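Does a folding method matter? Report on our garment tidying project
Submitted 5/8/18

We started with a claim that most of us had met in some form, either from a parent or from a shop: that there is one proper way to fold a long-sleeved top, and that learning it saves time. Our group was asked to look into this for the household tasks module. I was doubtful when we began and I am still doubtful, for reasons I will try to set out fairly.

The method we were given comes from a handout by Ralteo, a short guide for laundry staff. It says to spread the garment flat, smooth it from the collar down, bring both sleeves in across the back, and fold the body into 3 parts. The handout promises that trained folders can get through 2,000 items in a shift. It does not say how long the shift is, who did the counting or what the items were. A flannel and a winter sweatshirt are both items.

Our second source was a leaflet from Ramalho, which sells shelving. It recommends shaking the garment out in the air before laying it down, and skipping the smoothing altogether. Hernán Ayala, who wrote our section on sources, pointed out that neither guide mentions the other step at all. Each one treats its own as obvious.

What we worked with

We kept to dark, soft tops, which are what most of us own. They are awkward in one respect that neither guide brings up: navy on navy hides its own edges. A sleeve lying across the body is hard to pick out under room lights, and several of us took hold of a hem thinking it was a cuff. The surface matters as well. A cloth cover holds the garment still but wrinkles up along with it, while on a bare top the fabric slides. 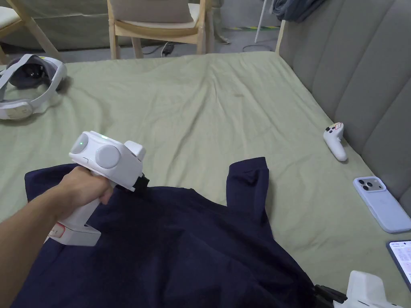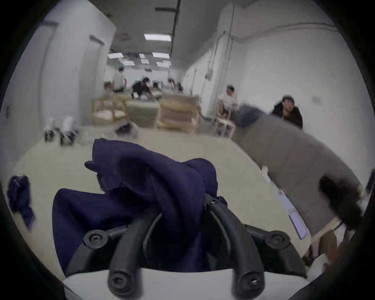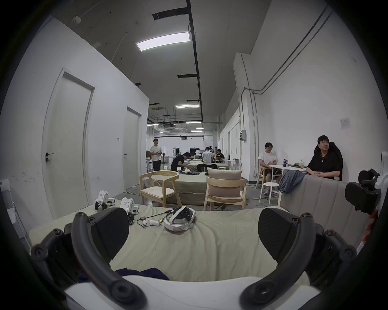
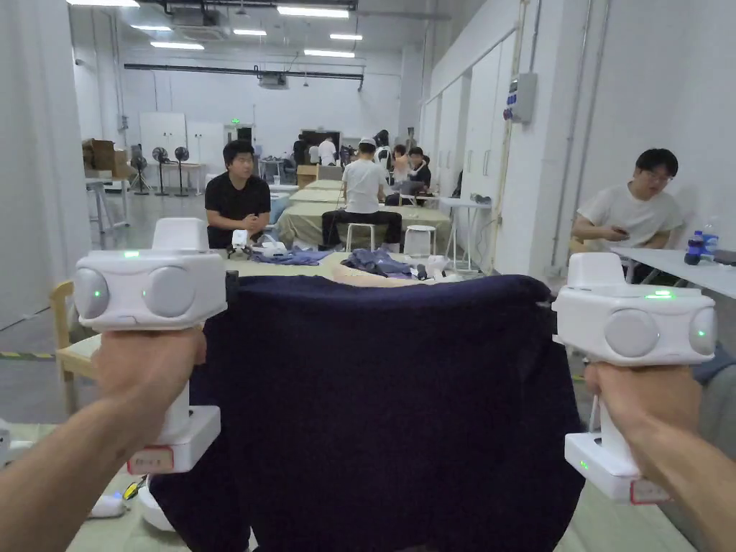
Navy fabric at different points in the handling.

Lifting the garment by two points and pulling the top edge straight was the step people liked best, and I can see why. It looks like progress. Whether it gives a better fold is another question. Once the garment goes back down, the lower part lands first and bunches under the rest, so it has to be smoothed anyway. At that point the Ramalho method has turned into the Ralteo method with an extra step in front.

The sleeves were the real trouble. Both guides draw them lying out to the sides like the arms of a paper doll. Ours twisted at the elbow or ended up under the body, and sorting that out took more patience than the folding did. Someone in the group suggested dealing with the sleeves before anything else. I think that is sensible advice – and it is in neither guide.

What we can and cannot say

We did not time anything properly. There was a plan to, but people stopped to talk and swapped places, and I would not trust any figure that came out of it. An earlier group at Bekbridge reported that the flat method was faster by 5 seconds per garment. I read their report twice and could not find how many garments they folded, or whether the same person did both methods. Practice alone could explain a gap that size.

We also had no agreed idea of what a good fold is. Some of us judged by how square it looked from above, others by whether it stayed together when picked up. These gave different answers often enough that we should have settled it before starting.

If another group takes this on in September, I would ask them to fix the standard first, use lighter garments alongside the dark ones, and leave the Stevar folding board out of it until the plain methods have been compared.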